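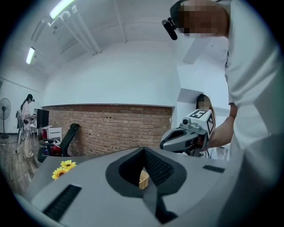

Support > Floral Sets > Skisine Sunflower Basket > Set-up Guide

3. Arranging the sunflowers

Before you start this section, the basket should be unpacked, checked against the parts card, and fitted with its foam block (section 2). Clear a space on a table or counter where you can work from all sides. Keep the outer box until you have finished.

3.1 Opening the blooms

1. Take one stem at a time out of the paper sleeve. Hold it by the stem, just below the head.
2. Fold the outer petals back with your thumb, working once around the flower. They are yellow polyester and will hold the position you leave them in.
3. Press the inner petals up slightly so they stand away from the brown center.
4. If a petal is creased, lay a dry cotton cloth over it and press with an iron on the lowest setting for a few seconds. Let it cool before you bend it again.

NOTE: A petal that has slipped off its collar can be pushed back on by hand. Glue is not needed.

CAUTION: Do not use steam. Steam loosens the backing on the petals and the dye may run.

3.2 Setting the height

5. Stand the stem beside the basket and decide how tall you want it. For the standard layout, the tallest bloom sits 18 inches above the table.
6. Bend the lower part of the stem into a hook to shorten it. Cut it only if you are sure of the length – the stem has a steel wire core and cannot be joined again.
7. If you do cut, use wire cutters. Scissors will be damaged.

CAUTION: Cut ends are sharp. Wear eye protection and point the loose end down into a bin. Keep cut pieces away from children and pets.

3.3 Placing the stems

8. Put the tallest sunflower in first, slightly behind the middle of the foam.
9. Place the second one lower, in front and to the left. The heads may touch, but the front one should not hide the center of the one behind it.
10. Push each stem at least two inches into the foam. If it turns freely, pull it out and choose a fresh spot.
11. Add the remaining stems and the leaf sprays, turning the basket as you go.
12. Cover any foam that still shows with the moss from bag C.

NOTE: The wicker is a natural material and varies in color from one basket to the next. Small splits at the rim are normal. Trim loose ends with nail clippers.

3.4 Where to put it

Keep the basket out of direct sun. Yellow fades sooner than the other colors in the Comell range. Do not put it on a radiator or near a stove, and do not put candles in or beside it.

Dust the flowers with a soft brush or a hair dryer on the cool setting. Do not wash the basket. It can stain a painted shelf if it is put back damp.

Spare stems are sold singly as part no. 3168, and replacement foam as part no. 990. Continue to section 4 if your set includes the hanging bracket.

© Skisine Home Floral | Customer help: Nosipho Jacobs, Parts Desk | Back to top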